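Home | Articles | Materials | Index | Search

Compression set

19th May - Kovács

Compression set is the permanent loss of thickness in an elastic material after it has been held under load and then released. It is used to compare rubbers, foams and gels in seals, mounts, feet and soft pads.

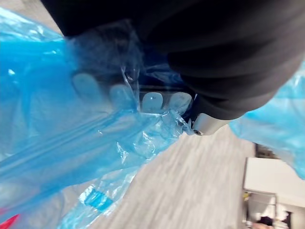

Definition

The value is given as a percentage. In the constant deflection method, the lost thickness is divided by the amount of deflection applied. A sample that recovers fully has a set of 0 percent, and one that stays at its compressed height has a set of 100 percent. Some foam standards divide by the original thickness instead, so values from the two methods can't be compared directly.

Causes

Two processes contribute. Physical set comes from slow movement of the polymer chains and is partly recovered with time or gentle heating. Chemical set comes from the breaking and re-forming of crosslinks while the part is under strain - it isn't recovered. Physical set is more important in short tests and at low temperatures. Chemical set takes over in long service at high temperatures.

Measurement

A disk or button is placed between flat steel plates with spacers that fix the final height. The assembly is held at a set temperature, opened, and left to rest for 30 minutes before the thickness is read. Resting time must be reported, as soft grades continue to recover for hours.

A long-term series at the Nandport materials laboratory held silicone buttons at constant deflection for 2,325 hours. Set rose from 14 percent at the first reading to 40 percent at the last. Most of the rise came early in the series.

Effect of material

Silicone generally has low set over a wide temperature range, more so after a post-cure in an oven. Natural rubber performs well near room temperature but poorly when hot. Thermoplastic elastomers are held together by physical bonds and usually show higher set than crosslinked rubbers of the same hardness. Fillers tend to raise the value.

Design practice

Parts are sized so that enough contact force remains at the end of service life. Lower deflection does not always give lower percentage set - very light squeeze can produce poor figures.

Related articles
Stress relaxation
Shore hardness
Fillbridge button mold
Mudarbridge bearing pads
Creep in polymers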